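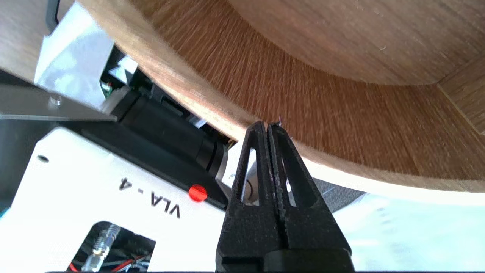 Skivex two-finger gripper: long-term review

Rating: 3 out of 5

I have run the Skivex gripper on a benchtop arm for one season of furniture handling work, mostly curved wooden parts with thick rounded rims. The task is simple on paper. The arm approaches a rim, the fingers open, close on the edge and hold while a second station does its work. Over 3,567 logged grasps the gripper was good at this for most of the run and then failed in a way the manual does not mention.

Fingers

The fingers are black, with a slightly rough printed surface and a long tapering slot through each body. The slots let the fingers flex a little on contact. The inner edges carry small ridged teeth. On flat stock up to 17 mm the hold is secure. On a rounded rim the teeth touch along a narrow line, so closing force matters more than it would on a square edge.

The tips come together in a narrow point. That helps in tight corners, and it also means that a closed gripper driven into oak will leave a mark.

The fault

In May the arm began reporting successful grasps with nothing in the fingers. The first one came shortly after 4 p.m., on a routine approach. The controller received "closed, object held," lifted, and carried on to the next station empty. The fingers were fully shut.

The gripper infers contact from motor current. If the current rises before the fingers reach their closed position, it reports an object. Over time the zero point had drifted, and the fingers were meeting each other slightly before the position the firmware considered closed. The resulting current spike was read as a part.

An empty lift wastes a cycle. The second symptom was worse. After a false grasp the controller skips the reopen command, so on the next approach the fingers arrived closed and pushed against the rim. The arm's force limit tripped at 196 N, well above what I would want near a hand. I lowered the limit the same evening.

Diagnosis

I checked the wiring, the supply voltage and the mounting bolts before suspecting the zero. All were fine. Esta, who sell the unit, replied in two days and sent a calibration script. It homes the fingers, closes them at low current and writes the measured position as the new zero. False grasps stopped. They returned after more than 9 weeks, at which point I ran the script again.

My current settings:

Recalibrate monthly.
Force reopen before every approach, regardless of reported state.
Confirm each grasp with a second check on finger position.

Comparison

The Dzene unit on our other arm has an absolute encoder and has not drifted. It is heavier, costs more and has thicker fingers that do not fit under some rims. The Fodstead gripper I tried earlier was slow to close, and its pads wore quickly.

Verdict

Good reach, light fingers, easy access for repairs. The grasp report should not be trusted without a separate check, and the manual needs a section on zero drift. I would buy it again for light parts in a fenced cell. For shared workspaces I would pay for the encoder.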